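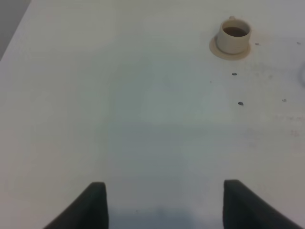
Moving a coffee cart business from one county to another – do I need a new permit?

Posted by Young-sook Moon in Small Business Help

I run a one-person coffee cart under the name Pasaribu. My mobile food permit is good until September. We are moving to the next county over and I want to keep selling without a gap. The clerk there told me the permit doesn't transfer, but the website says "reciprocal" in two places. I also keep a storage unit at Flammont and would go on using it. Has anyone here done this? Mostly I want to know what order to do things in.

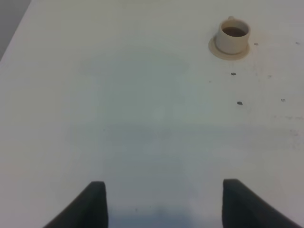 Wurken
The clerk is right. "Reciprocal" on those pages usually means they accept your food handler card, and the permit for the cart is separate. I moved counties two years ago and did it in this order:

Ask the new health department for a plan review form. Mine was 6 pages and wanted a sketch of the cart with the sink and water tank sizes.
Get a signed agreement with a commissary in writing. A storage unit won't count unless it has an approved sink and a place to dump waste water, so call them about Flammont before you pay another month.
Book the inspection. I waited 3 weeks for mine.
Update the address on your insurance and your sales tax account.

Keep the old permit active until the new one is in your hand. You can still work events in the old county during that time. My review fee was 200 dollars and they did not refund any of it when I had to send the sketch in again. 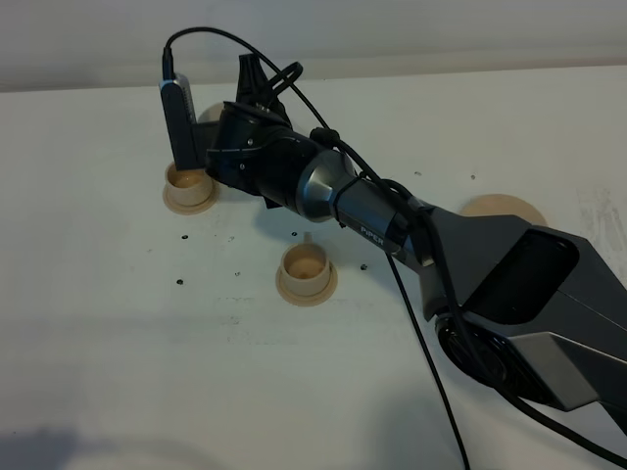

Small beige cups on a white table.

Young-sook Moon
Thank you. Flammont has no sink, so I will look for a kitchen to share. Does the commissary have to be in the same county as the permit?

Wurken
Mine did. Some will take one across the line if that county's inspector sends a letter. Ask before you sign.

Trestex
depends on your state. I just called and they told me what to do. Total for me was 1,844 with the new tank but my cart was old – the tank would have failed anyway. Also check if the town wants its own vendor license, mine did and it was a different office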